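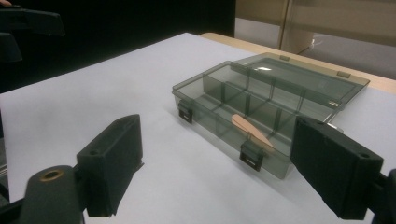 How does the software know the grip is closed enough?

It compares the commanded finger gap with the measured one. When the two stop agreeing for 22 control cycles in a row, something is between the fingers, and the planner is told so. What that something is remains the planner's problem.

Project report, Robot Software Lab
Benoît Fleury and Kamlesh Bisht
January 15, 2018

1. What we set out to do

The assignment was to write the software layer between a recorded hand demonstration and a robot arm that repeats it. We called the result Plellow, which was available. It takes finger poses recorded with a hand-held gripper, cleans them up, splits them into segments and produces a path that the arm can follow without hitting the table. Our proposal also promised error recovery. Section 5 deals with that promise.

Our task family was small things in compartments. The organizer box with the craft stick in it gave us most of our trouble, and so it gets most of this report. The partitions are thin, the plastic is see-through, and the lid is on a hinge, so even the parts of the box that stay put don't always look as if they do.

2. Perception

We started with depth. Depth did not start with us. Tinted plastic returned a cloud of points, many of them belonging to the table underneath, and the open lid was reported as a hole, a wall or a second table depending on the overhead light. Kamlesh spent most of December on a filter for this. The filter is good and we no longer use it.

The version we kept ignores the walls. It fits a box outline to the two dark latches and the hinge line, then fills in the partitions from a stored model. The stick is found by color, which works well because pale wood on smoky gray is the one favor the setup did us. Glare on the lid is masked by brightness before the fit. If either latch is hidden by a finger, the tracker holds its last estimate for 32 frames and then gives up, with a log message we have rewritten several times to sound less hurt.

3. Segmentation and planning

A demonstration is split wherever the finger gap changes direction. People hesitate, though, and each small twitch became its own segment. One early recording of a single pick came out as 200 segments, and the planner dutifully planned all of them. We added a dead band and merged any segment too short to matter. Benoît wanted to learn the threshold from data. We typed it in.

Planning is a sampling planner from the course library, Jillau, with our cost function on top. The cost penalizes closeness to partitions more than closeness to the lid. Lids move when you bump them, and we felt a lid could take it. Compartments are narrower than the open fingers, so the planner has to close partway before it descends. It was perfectly happy to descend first until we wrote this down as a constraint.

4. Control

The loop is plain position control with a cap on finger speed. Our first cap was entered in the wrong units and the fingers closed at the pace of a drawbridge. We briefly reported this as a safety feature. Contact detection is described at the top of the report, where our advisor asked us to put it after reading a draft that got to it on the last page.

5. Results, such as they are

With the box placed near its recorded position, replay was dependable. With the box turned, it was dependable in one direction. We traced this to a sign error in the frame transform that two other mistakes had been covering for. Fixing it made everything worse for a day, and then the other two were easy to find.

Error recovery consists of opening the fingers, going up and stopping. It has 3 states and we are fond of it.

6. Left undone

The timestamps from the gripper and the arm are lined up by hand, using a tap on the table at the start of each recording. A shared clock would be better. The stored box model also covers only this box, so a new one means measuring it and editing a text file. The file format is explained in the appendix, except for the last column, which we think is padding.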